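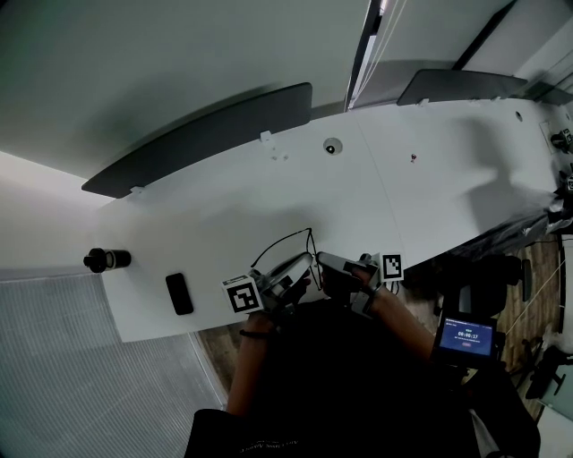 Long white table with a seam across the top, two round holes and dark gray panels on the far side.

Ukbridge Tables - README

Ukbridge Tables is a collection of photos and written notes on shared work tables and the things people keep on them while they work. The tables stand in 29 rooms of the Ukbridge building. The first version was finished in February and covered only the ground floor. The present version is number 4.

Contents

photos/ - the pictures, one folder for each room
notes/ - one text file for each room, written by hand
tables.csv - one line for each table
objects.csv - one line for each object on a table
changes.txt - what is different from the older versions

The file objects.csv has 4000 lines. The same phone can appear in several of them if it was on the table in several pictures. We did not try to join these lines together.

Fields in tables.csv

table_id: room code and a number
color: color of the top, in plain words
seams: yes or no. A seam is a line where two parts of the top meet.
holes: number of round openings for cables, all sizes together
panels: number of privacy panels standing along the edges
panel_color: as seen in the photo, so a dark gray may be written as black in a badly lit room
supplier: Zervas, Grolemix or unknown

The supplier comes from the purchase lists of the building and not from the look of the table. Where a Zervas table got a Grolemix panel later, the table keeps the value Zervas and the panel is explained in the notes.

Fields in objects.csv

photo_id, table_id: where the object is
name: a common noun such as phone, bottle, cable, cup, keys
sure: yes or no
zone: near, middle or far, counted from the person or, if no person is there, from the side without panels

Please look at the field "sure" before you use the names. Objects seen from above are difficult. A black cylinder can be a bottle or a camera lens, and in such a case we write "cylinder" with sure = no. A phone with a dark screen and a phone lying on its face also look the same, so we write only "phone". Very small things, like pins, are entered as "small item" if it was not possible to tell more.

Known problems

- Wide lenses bend the long edges of the tables. Do not measure length from the photos.
- Shadows of people fall over the white tops. In 20 photos they were marked as stains by mistake. These lines were corrected in version 4, but an older copy still has them.
- A hole can be hidden under a bag or a sleeve. The value in "holes" is from a visit to the room, so it may be higher than what you can see.
- The panels are sometimes moved by the people who sit there. The notes say when we found them in another place.

Opening the files

The tables are normal comma-separated text in UTF-8. They open in any spreadsheet program and also in Totine, which we used for writing the labels. In Totine please choose "keep empty cells" - otherwise the rows without a supplier are left out.

Corrections are welcome. Send the photo_id, the old value and the new value in one line.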